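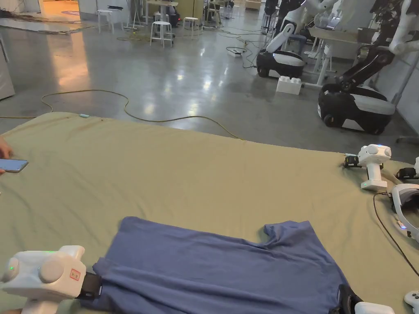 Roment hand-held gripper kit for folding clothes - worth it?
Posted by Callum Rankin, March 2020

Has anyone here used the Roment kit with the paired grippers? I want to record folding and teach it to a small arm at our makerspace. Mostly T-shirts, maybe towels later. Is it hard to pick up?

Mhairi Ritchie
Oh, you'll have fun with this! I've had mine since February and I've recorded 107 shirt folds so far. The first evening was clumsy - I kept grabbing two layers when I wanted one - but then it clicks and you stop thinking about your hands. Pinch close to the hem and go slower than feels natural. Charge both grippers overnight, and put a cloth over the table so the jaws can get under the fabric. I'd buy it again tomorrow.

Innes Galbraith
towels are easier imo. get the spare jaw pads

Jean Dunbar
Agree with Mhairi, great kit. Setup took me some 71 minutes, mostly pairing. The Vetness stand fits it too if you want somewhere to park the grippers between takes.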